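Pondthorpe Robotics Forum > Mobile Manipulation > Faults and Safety

Thread: Arm faults on overcurrent after opening low drawer

drawbar_6
Posting this in case someone has the same stack. Mobile base, single arm, Bidside wrist controller, Pan planner on default settings. The task is to open the lower left drawer of an island cabinet, put a snack bag in it, and push it closed. The fault is in the opening stage.

Sequence as programmed:

1. Drive to the cabinet and lower the arm until the gripper is level with the lower drawers. The countertop is glossy and the depth map has holes in it, so I plan from the drawer fronts only.
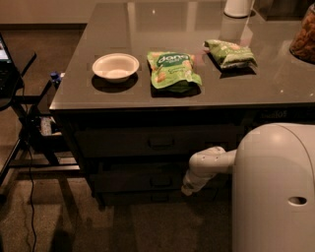
2. Close on the handle and pull at low speed, force limit at 200 N. I know that is high.

3. Release, back off, raise the arm, go for the bag.

Step 3 is where it goes wrong. On some runs the release is reported as done while the fingers still hold the bar. The arm then starts to lift with the drawer attached. Joint current climbs until the driver trips, the brakes engage, and the arm stays loaded against the drawer front. 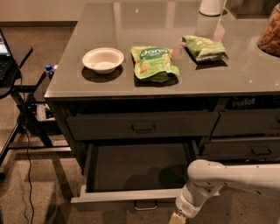

The log shows the gripper position as "open" within 6 ms of the command, far too fast for the fingers to have moved. I suspect the controller returns the commanded position in place of the measured one. Firmware is the September release.

kestrel_pid
Your diagnosis may be right, but the force limit is the bigger problem. 200 N on a drawer pull is a pinch hazard. Ours is set well below that and opens everything except one sticky file cabinet. Lower it first, then look for the firmware bug.

drawbar_6
Lowered it this afternoon. The drawer still opens. The false release still occurs, and it now trips earlier in the lift, so the arm is left under less load. I agree it should have been done first.

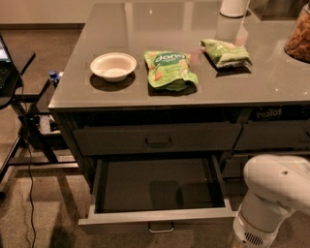
tmesh says the position echo is a known behavior on Bidside controllers when the status rate is set above 1,000 Hz. Above that rate the encoder read gets skipped and the last command is copied into the reply. Check what yours is set to.

drawbar_6
2,000 Hz. It came that way in the config I inherited.

kestrel_pid
I don't think the rate explains all of it. We ran a Bidside unit at that rate at the Dososden site and never had a false release. A worn finger linkage gives the same symptom if the encoder is on the motor side. Did you check for play?

tmesh
Motor side play would not give you "open" in 6 ms. The motor has to turn either way.

kestrel_pid
Fair. I would still check it.

drawbar_6
Checked the linkage with power off. There is slight play, within the limits in the manual. I set the status rate to 1,000 Hz and ran the opening stage again with nothing else changed. The release report now arrives after about 200 ms, in line with the finger travel time.

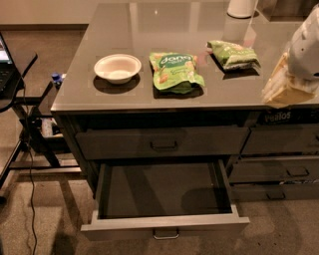

I also added a guard in the planner. After release, the arm moves a few millimeters away from the handle and compares wrist force before and after. If the force does not drop, the lift is blocked and the operator gets a message. Pan has no hook for this by default, so it runs as a separate node and holds the next goal until the check passes.

kestrel_pid
What does the guard do on timeout? If the node dies, does the goal go through?

drawbar_6
At the moment, yes. It should fail closed. I will change that before anyone runs it without a hand on the stop.

tmesh
Also look at the recovery routine. After an overcurrent trip, ours used to release the brakes before the gripper, and the arm would jump if it was still holding something. Gripper first, brakes second, and keep people clear of the drawer side.

drawbar_6
Same order here, brakes first. Swapping it. I will leave the thread open until the bag placement stage has been run with the new settings.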